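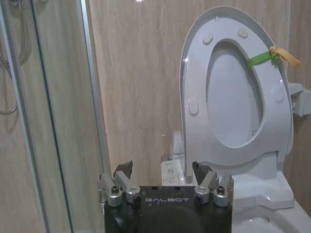 Hyun-seo Sun
Film and Cars Editor

The car that carries most of the chase scenes in Curnby was never meant to be in it. The script called for a new sports coupe, and the studio had a deal in place to get one. The deal fell through in January, with the crew already building sets, and the production went looking for something it could buy outright.

What it bought was the Seok Bisto, a boxy two-door sedan that went out of production years ago. The crew found 11 of them, most through small ads and one in a barn with a tree growing against the door. Only five ran.

Chang-ho Hwang, the picture car supervisor, had the job of making them match. "The Bisto came in two wheelbases, and from the side you can tell," he said. "We cut two of the long ones down. The rest got new fenders, new bumpers and the same coat of gray paint."

The main car, used for close-ups, kept its original dashboard and seats. The stunt cars were stripped to bare metal and fitted with roll cages and a hydraulic handbrake. One has its driving controls mounted on the roof, so a stunt driver can steer from up there while the actors sit inside and act. 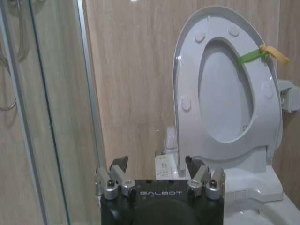

Is the engine noise in the film the real car?

Only in part. The sound team recorded a Bisto on an empty airfield and used that for idling and low speeds, then mixed in a larger engine for the chases.

Hwang said the stock engine was the weak point all through the shoot. It overheated in slow traffic scenes, and spare parts were hard to come by. The stunt cars were given a newer motor from Sarerlow, a parts maker that mostly supplies rally teams. It sits further back in the bay, and the firewall had to be moved to make room.

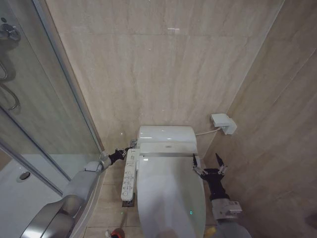 The change also helped the handling. With the weight moved back, the cars turned in faster and were easier to slide — something the stunt drivers had asked for since the first test day. The close-up car was left alone, and it is the only one that still drives the way the factory intended.

Two cars came through the shoot without major damage. The studio plans to keep one and sell the other at auction, with the film's paint and dents left as they are.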